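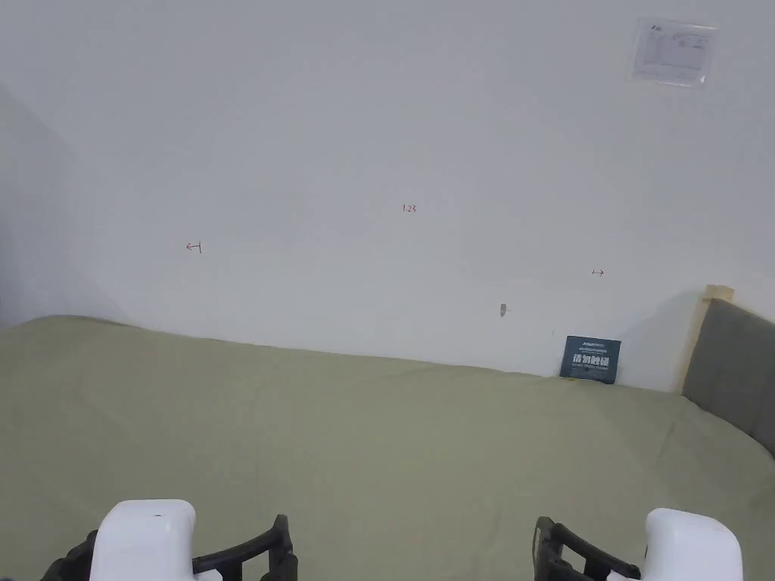
# Numard Dimmable Wake-Up Lamp: a review after a long dark winter

*31 Jul 2024*

I bought the Numard in January, when my alarm went off in pitch darkness and I was hitting snooze until I had to run for the bus. It's now the middle of summer and I still use it every single day, so I think I've earned the right to go on about it for a bit.

The idea is simple. You set a wake time, and the lamp starts glowing a deep orange before then, getting brighter and whiter until it's time to get up. You can pick how long the sunrise takes. I started with 10 minutes and it felt like someone flipping a switch in slow motion, so I moved to the longest setting and stayed there. What a difference! Most mornings I'm awake before the sound even starts.

## Setup

There are 7 buttons on the back and they all feel the same under your thumb, which is my biggest complaint. I put a dab of nail polish on the one for the alarm and that solved it. The clock itself took me a couple of minutes to set, and it held the time through two short power cuts (there's a coin battery inside, already fitted when mine arrived).

## The light

Gorgeous. I had the Zedstead before this one, and it went from off to a harsh yellow in visible steps, like climbing stairs. The Numard just swells. At the low end it's dim enough to leave on while you fall asleep, and at the top I can read small print by it without squinting.

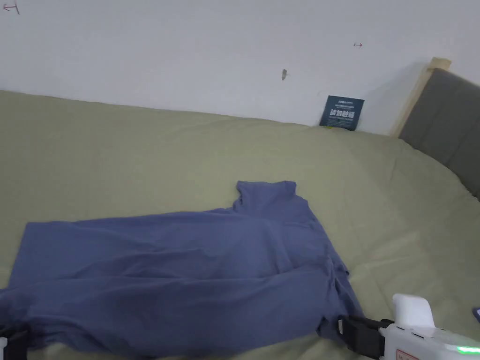
Wall color matters more than I expected with a lamp like this. In my old apartment the bedroom was painted dark blue and the Zedstead seemed to vanish into it, so part of my grumbling about that lamp may be unfair. A plain white wall next to the bed is perfect, with the light bouncing back across the whole room, and a muted green sheet like mine looks lovely under the orange stage. My friend Verna Castellanos has dark wood paneling and needs hers turned up two levels higher than I do.

## Sounds

You get birds, waves, a piano thing and a plain beep. The birds are great, lots of variety and no obvious loop. The piano is awful and I'm sorry to whoever played it. Volume goes low enough for a light sleeper, though I wish it would fade in a little more slowly.

The radio is fine. It pulls in my local station if I uncoil the wire antenna and drape it behind the nightstand, and it gets fuzzy if I don't.

## Small gripes

- The power cord is short. I run mine off an extension.
- The clock display can't be turned off completely, only dimmed.
- No weekend setting, so you have to remember to cancel the alarm yourself. I forget a lot!

## Price

I paid $82 with shipping. The Akik costs less but has no adjustable sunrise length, and for me that's the feature that makes the whole thing work. If you sleep with heavy curtains or get up before dawn for work, I'd spend the extra money without a second thought.

Next I want to try the smaller travel version in my sister's guest room, where the window faces a brick wall and the mornings are very, very dark.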